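Condia puts two grippers through 3313 simulated grasps

13th June

The first full round of gripper trials at Condia is finished, and the results are good fun to read. The small automation team has spent the spring comparing two parallel-finger grippers, the Osum and the Culel, on the same simulated arm with the same controller. Between them they made 3313 grasp attempts, and every one has been logged and put up on the project page for anyone to pick over.

All of the work so far has been done in simulation. The task sounds simple enough: come down on a rounded part resting on a holder, close, lift, and carry it clear without knocking the holder on the way out. Anyone who has tried to program it will know how much can go wrong in the last few centimetres!

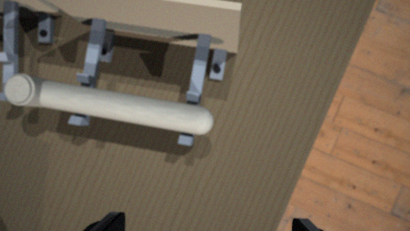 Small changes in the angle of approach made far more difference than the team had expected. With the wrist turned square to the part, both grippers did well from the very first batch. Turn it a few degrees off and the Culel began to push parts along before it had a proper hold, while the Osum, with its slightly softer finger pads, mostly coped. The Culel had its revenge on speed. It closes faster and finished its batches well ahead, and in the runs where the controller was allowed to correct the wrist on the way down, the gap in dropped parts all but vanished.

Across the whole round, 2096 attempts ended with the part lifted and carried clear. A further 352 got as far as a good grip and then clipped the holder on the way up, and the team is keenest to work on those. A new lifting path, which backs off sideways before rising, has already been tried in a short batch and looks very promising.

There was a camera comparison tucked in as well. One set of 600 attempts was repeated using only a wrist view, then only a fixed view from the side of the room, then both together. The wrist view won for the final approach, the fixed view was better at spotting a part that had shifted, and using both gave the steadiest results of the lot (at the cost of a slower control loop, which the team thinks it can trim).

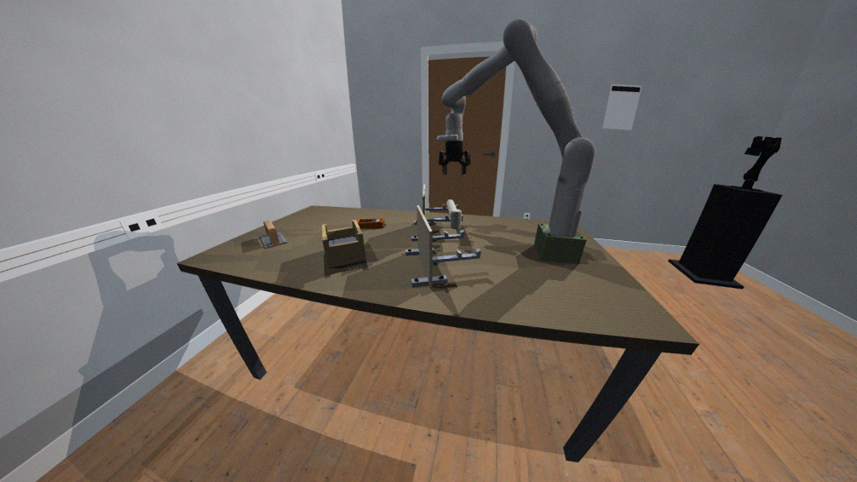
Will the grippers be tested on a real arm too?

The plan is to start in August, at the Krajčí workshop, with the same parts and the same order of trials. The wrist correction will be switched on from the start, and the first batches will run at half speed.

Condia will post the workshop results next to the simulated ones, batch by batch, so the two can be read side by side. The controller settings for both grippers are up already, along with the log of failed lifts, and other groups are very welcome to try them on their own parts and send in what they find.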